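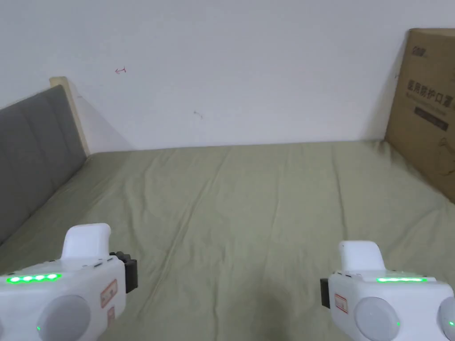 How long should a bed stay open in the morning before you make it?
One hour is a good habit, and in a humid month it can be two.

This question came to me from several readers after the August letter, where I wrote one short sentence about airing and then went on to the garden. I promised to return to it. I have kept house for other people for many years, first in my aunt's pension and now at the Sârbu guesthouse in Lanholm, where we have eight rooms, so I will write what we do and you can take from it what is useful in your own home.

A person loses water during the night, through the skin and with the breath. Part of it goes into the sheet and the duvet, and part goes deeper, into the mattress. If you pull the cover up to the pillows at seven in the morning, this moisture has to stay where it is. You will not notice it the first week. After one season you notice a heavy smell, and then people start to buy sprays.

So in the morning we fold the duvet back over the foot of the bed, all the way, and open the window. In winter ten minutes of open window is enough, but the duvet stays folded for the full hour. In summer the window should be opened early and closed before the hot part of the day. I learned this last point from Domnica Chiriac, who did the rooms before me and who closed every window at ten o'clock exactly, also when guests complained.

Pillows we stand up on their long side. My mother put them on the window sill in the sun, and I still do it at home, but not at the guesthouse, where the sill is above the street and one pillow has already traveled to the bakery roof.
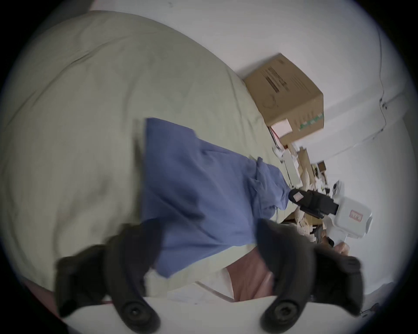
The duvet itself needs shaking, and for this I like two people. You hold two corners each, lift it high and let it fall, then turn it and do the same from the other side. The filling moves back to the places it has left. Alone you can also do it, standing on one side and then on the other, but it is slower and your shoulders will remember it. A synthetic duvet does not need so much shaking, but it holds the warm air longer, so I give it more time folded back.

Washing is a different question and I get more letters about it than about anything else. Sheets and pillowcases once a week in summer, every ten days in the cool months. Duvet covers every two weeks. The duvet inside, two times in a year if the label allows it, and please read the label before and not after. Manee Wiriya wrote to me from Jekport that she washed a wool one at sixty degrees and now it fits the dog. I am sorry for the duvet.

For cotton, forty degrees is right for most weeks. I use sixty when someone has been ill. Softener I stopped using long ago. It makes cotton feel smooth in the first days, but it leaves something on the threads and they do not drink water so well afterward. This is bad for sheets and very bad for towels. Half a cup of white vinegar, put in the softener drawer, does the same job in my opinion, and the smell is gone when the cotton is dry. A reader asked if it harms the machine. I asked Petrică Jitaru, who repairs ours, and he told me that too much detergent gives him much more work than vinegar ever did. He would like everybody to use half of what they use now. 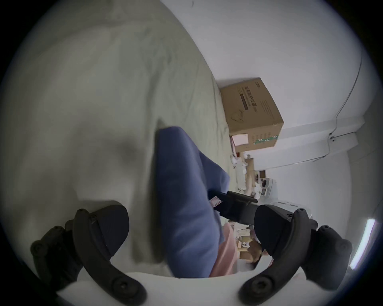
Drying is where many good sheets are lost. If you have a line, hang the sheet folded once in the middle, with the hems together and the fold hanging down, and put the pegs at the hems. The hem is double cloth and it can carry the weight. Colored linen should hang in the shade or inside out. If you have only a dryer, take the sheets out when they are still a little damp at the seams and finish them over a door or a chair. They come out flatter and you may not need to iron. I must confess that I iron pillowcases anyway, in the evening, with the radio.

A small correction to the last letter. I wrote that linen cloth should be washed before the first use "two or three times." Catalina Godoy, who sews for the shop in Zividstead, says once is enough if you only want to remove the factory finish, but that the cloth will continue to shrink a little in the second wash. So if you are going to cut and sew it yourself, wash it twice, and if you bought the sheet ready made, wash it once and sleep in it. I thank her for this.

Someone also wanted to know about the mattress. Turn it from head to foot at the start of each season. If it has two equal sides, turn it over as well, but many newer ones have a top and a bottom, and then it is only the head and foot that change places. Do it on a morning when you are changing the sheets anyway – then the work is half done already.

For next month I have letters about wool blankets and about moths, and one long letter about feather pillows that I must first read a second time. If you have your own method against moths, please send it before I start to write. Lavender I know already.

Oana Moldovan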